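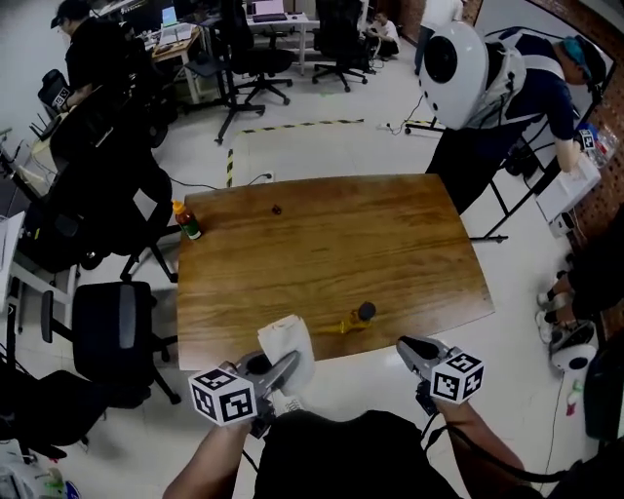 Paterson, Tue 28 January

Notes from the open day at Beltar, for everyone in the course (and especially for the half of you who were stuck at the other session)

Okay, so I promised I'd type these up while I could still read my own handwriting. They follow the order of the afternoon more or less, with the bits that belong to our unit on learning from demonstration pulled out. The part on grasp planning will come up again in May, so hang on to this.

1. Getting in

There were 22 of us, which was two more than the sign-in sheet had room for, and we all squeezed through the side door on the Alley end of the building. Bags on the left, coats wherever. I had pictured a big arm behind a fence, and what we got was people at tables with grippers in their hands, working away and hardly looking up. I loved that! It's a much better way to see the job than a slide show.

2. Handheld grippers

You've read about these, so I'll be quick. The person holds a gripper in each hand and does the task with the jaws instead of with fingers. Whatever the person's arms do, the gripper does too, and the recording is later used to train a robot that has the same kind of jaws. The white cubes with the black square patterns are fiducial markers. A camera that can see a cube can work out where it is and which way it's turned, and so where the gripper is.

Question I got on the way home: why put a pattern on several faces of a cube when one flat tag would do? Think about what happens when you roll your wrist. A flat tag turns edge-on and you lose it, while a cube usually has another face to offer. Try it with a sugar cube and a pen if you don't believe me.

3. The table task

The table I stood at longest had a paper roll, a small brown glass bottle with an orange-yellow cap, and a yellow squeeze bottle lying on its side. Everyday stuff, and that's on purpose. Have a look at the left gripper on the paper roll and compare it with how you'd pick one up at home. You'd probably wrap your whole hand around it (or stick a finger down the middle, as I do). With two jaws you have to choose a side, line up and squeeze, and that choice is exactly what we mean by a grasp.

The squeeze bottle makes a nice problem for class. Suppose the goal is to stand it upright. Do you grab the body or the top? Do you need the second hand? Sketch your plan before we meet, stick figures are fine.

4. My turn

We each got a go with the Grindeck practice pair in the next room. It took me 79 seconds to move one cup onto one saucer, and I'm counting the part where I said "wait, wait, wait." My mistake was steering from the shoulder. Once I kept my elbows in and moved slowly it got a lot easier, though my forearms were complaining by dinner.

The thing I missed most was touch. You find yourself staring at the jaws because your fingertips can't tell you anything useful about the cup. Write that down, it ties straight into the chapter on sensing.

5. Things I scribbled in the margin

A clumsy demonstration can still be worth keeping if the person recovers and finishes. We argued about this on the bus for 20 minutes and I'd like to argue about it again with all of you.

Slow and smooth was the advice for beginners. Jerky moves are harder to track.

Moving the objects a little between runs matters. If the bottle is always in the same spot, what has the robot learned, the bottle or the spot?

6. For next class

Pick one kitchen chore and break it into grasps, one line each, saying which hand does what. A page is plenty. Bring a pair of kitchen tongs if you own them (two pairs if you're feeling brave!) and we'll try a few of the chores at the front tables. I'll bring the paper rolls.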